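Gundstead Shared Workshop: Tabletop Hand Recordings

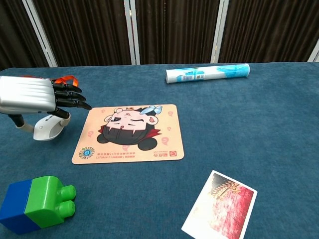 Figure 1. Hand over the felt-covered table, with mouse pad, paper roll, toy block and card.

Summary
The set holds 417 recordings made at the Gundstead workshop in May. Each lasts 20 seconds.

Contents
clips/ video files
joints/ finger and wrist positions
notes.txt known faults

Known limits
Three recordings lack wrist data. Lighting was not measured.

Contact
Anselmo Cuadros, Gundstead. Last revised 21 June 2022.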